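Haushaltsfragen > Wäsche & Flecken > Kleidung allgemein

Graue Streifen auf weißen Hemden vom Schlüsselband – und die Brille wird auch komisch

Boonsong Petchrat
geschrieben am 13. Juli 2026

Hallo zusammen, kurz vor der Mittagspause, daher in Eile. Muss auf der Arbeit das ganze Jahr den Ausweis am Band tragen, im Sommer also über weißem Kurzarmhemd. Seit es heiß ist hab ich vorne zwei graue Streifen, genau da wo das Band liegt. Am Nacken auch, da eher gelblich. Betroffen sind bisher 2 Hemden, reine Baumwolle, das eine war nicht billig.

Bisher probiert:
- normal bei 40 Grad mit Vollwaschmittel, Streifen blasser aber noch da
- Gallseife Marke Sutari draufgerieben, kurz gewartet, gewaschen. Am Nacken gut, vorne null
- Weichspüler weggelassen (hat meine Schwester gesagt), kein Unterschied

Bänder sind von Jistano, dunkel, gewebt, unten ein Clip. Kriegen wir von der Firma gestellt, andere Farbe gibts nicht. Hab gefragt.

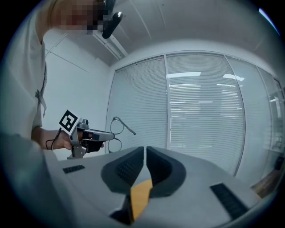 Weißes Kurzarmhemd, davor das dunkle Band mit Ausweis

Färbt das Band ab oder ist das Dreck? Würde gern wissen was es ist bevor ich mit Bleiche rangeh. Chlor hab ich da, trau mich aber nicht.

Zweites Thema, hängt wohl zusammen weil auch Schweiß: meine Brille. Am Bügelende wird es stumpf und weißlich, und an den Nasenpads sitzt was Grünes. Spülmittel bringt nix. Gestell ist von Skuvow, Metall mit Kunststoffenden, im Mai gekauft. Garantiefall?? Oder hab ich das selber verbockt.

Danke schon mal, lese heut abend wieder rein.

Mei-kuen Man

Hatten wir auch, in der Apotheke tragen alle so ein Band. Bei uns war es beides, Farbe plus Hautfett. Test: weißes Tuch nass machen, Band zwischen zwei Lagen fest drücken, Daumen drauf, kurz reiben. Tuch grau oder bläulich = Farbe. Tuch bräunlich = Dreck vom Tragen. Wir haben die Bänder nie gewaschen, jahrelang nicht, bis jemand mal auf die Idee kam. War eklig, sag ich dir.

Band waschen: Ausweis und Clip ab, Schüssel mit handwarmem Wasser, Spritzer Spülmittel, drin lassen, durchdrücken, Wasser wechseln bis es klar bleibt. Letzter Gang mit Essig. Auf dem Handtuch trocknen, NICHT auf der Heizung, unsere sind da hart geworden.

Hemd: kein Chlor! Sauerstoffbleiche (Percarbonat, steht oft als Fleckensalz im Regal). Ich nehm 2 Esslöffel auf eine kleine Wanne, warm, Hemd über Nacht rein, dann normal waschen. Für die Streifen extra vorher eine Paste, Pulver und etwas Wasser, auftragen und nicht antrocknen lassen. Handschuhe an. Bei Baumwolle kannst du danach auch auf 60 gehen wenn das Etikett es erlaubt.

Und bitte nicht in den Trockner solange noch was zu sehen ist. Dann hast du es für immer drin.

Zur Brille kann ich nix sagen, trag Linsen.

Geert Willems

Zur Wäsche hat Mei-kuen alles gesagt, nur eine Ergänzung: Deo mit Aluminium macht die gelben Ränder am Kragen nicht, das ist Talg und Sonnencreme. Sonnencreme vor allem! Wer sich den Nacken eincremt und dann gleich das Hemd anzieht, braucht sich nicht wundern. Gallseife auf den trockenen Stoff, nicht auf den nassen, da zieht sie besser ein.

Brille. War lange beim Optiker in der Werkstatt. Grün an den Nasenpads ist fast immer Grünspan, aus der Halterung hinterm Pad, da steckt oft eine Kupferlegierung drunter. Kein Mangel, kommt von Schweiß und Creme. Pads tauschen lassen, dauert keine fünf Minuten und viele Läden nehmen nichts dafür. Die Halterung wird dabei gleich mit sauber gemacht. Nicht selber mit der Nadel rumkratzen, sonst ist die Beschichtung durch und es geht erst richtig los. 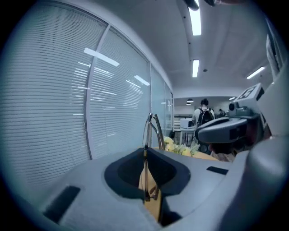

Dünner Rand, dunkler geschwungener Bügel: an solchen Übergängen sammelt sich gern Schweiß

Weißlich am Bügelende: der Kunststoff ist ausgelaugt. Kommt auch von Haarspray oder Desinfektionstüchern, Alkohol also. Benutzt du sowas? Dann lassen. Oberfläche kann der Optiker polieren, geht bei glattem Kunststoff gut, bei matten Bügeln wird's fleckig. Nach so kurzer Zeit würd ich trotzdem hingehen und zeigen, kulant sind die meisten.

Zum Putzen daheim: lauwarm abspülen, pH-neutrales Spülmittel ohne Balsamzeug, Mikrofasertuch. Heißes Wasser mögen die Entspiegelungen nicht. Ultraschall geht, wenn nichts lose ist, meins fasst 400 ml und das reicht für eine Brille dicke.

Hoi-yan Kong

einfach dunkle hemden anziehen? hab ich so gemacht, seitdem ruhe

Boonsong Petchrat

Update vom Abend. Tuchtest gemacht, Tuch war bräunlich mit bisschen Grau, also eher Dreck. Band liegt jetzt in der Schüssel, Wasser sieht furchtbar aus. Percarbonat hol ich morgen. @Geert ja, Desinfektionstücher, jeden Tag sogar, liegen bei uns überall rum. Ok lass ich. Geh diese Woche noch bei Optik Chu vorbei wegen den Pads.
@Hoi-yan dunkel dürfen wir nicht, Kleiderordung.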